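About Jostton

Do you need to pay someone to teach you where a colander goes? We had our doubts too. Jostton has been running home kitchen classes for 10 years, and we still think most kitchen advice is sold by people who want you to buy more shelves.

We don't sell shelves. We don't sell jars, labels or drawer inserts either. Our teaching kitchen on Plirach Street has a plain table, the usual plates, bowls and pots, and a good many pieces of toy food, so that a class can practice setting out and clearing away as often as it likes without wasting groceries. Kastriot Gashi started the place after paying for a weekend organizing course that told him to decant his flour. He did it once. The flour went back in the bag by November.

The basic class takes 2 hours. You put a table in order, cook nothing, and clear it again. Then you do it with less room. Whether that changes anything at home is up to you, and we won't claim it lasts forever – habits slide, ours included. 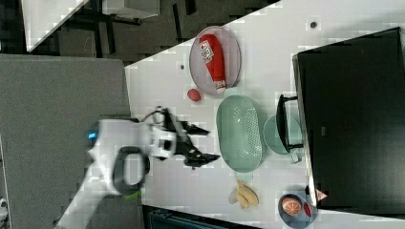
Lévesque wrote to us after the first session that the whole idea of a "home" for every object sounded like something off a greeting card, and that a ketchup bottle lives wherever the last person left it. Fair enough. We stopped using the word. What we ask now is which things you reach for while the stove is on, and those get the close spots. The rest can go wherever you'll put up with walking to.

We have taught 822 people so far. We don't publish a success rate. Ikow, the firm that used to handle our bookings, wanted one for the website, and we couldn't think of an honest way to measure a tidy kitchen six months later without turning up at the door.

Classes are small and run in the daytime and evening. Bring shoes you can stand in. You don't need to bring your own pans, and please don't buy anything before you come. If you leave thinking your kitchen was fine as it was, that's a perfectly good result – go home and cook in it.

Jostton Kitchen Classes, 1188 Plirach Street. Page last updated November 2021.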